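Willis House Bedding and Linen Project
Progress report to the Hnatiuk Fund
17 May 2023
Prepared by Ginevra Piras, project lead

Work since March

The second stage of the grant is nearly finished. We have replaced the bedding in 10 rooms on the upper floor and the old dryer has been taken out. The new one from Drilgate was delivered nine days late but is now connected and in daily use.

Stock is kept in the ground floor cupboard and signed out by room number. Concetta Cirillo runs the sign-out book and checks it on Fridays. Losses are down to 7 items for the period, mostly pillowcases.
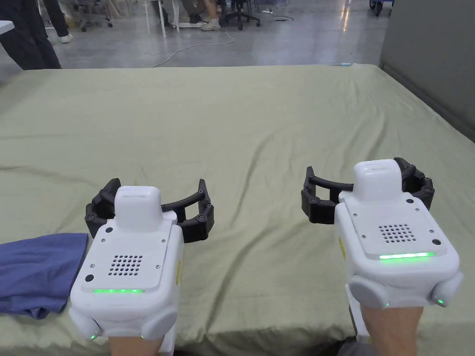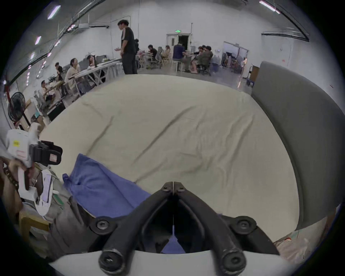 Sage-green sheet (first photo); off-white fitted sheet and blue towel (second photo).

Spending

We spent $986 on sheets and towels in this period, all from Meltinon. Delivery was free on orders over $200, so we placed two larger orders and dropped the monthly ones. The dryer was paid for in full from the first installment and its invoice is attached.

Problems

The fitted sheets in the first order were too shallow for the newer mattresses. Meltinon took them back, but the exchange cost us two weeks. We now measure mattress depth before ordering - this should have been done at the start.

Next period

Four rooms on the lower floor are left. We also need a decision from the Fund on whether unspent money can go toward shelving for the cupboard. Please reply to Ginevra Piras by the end of the month.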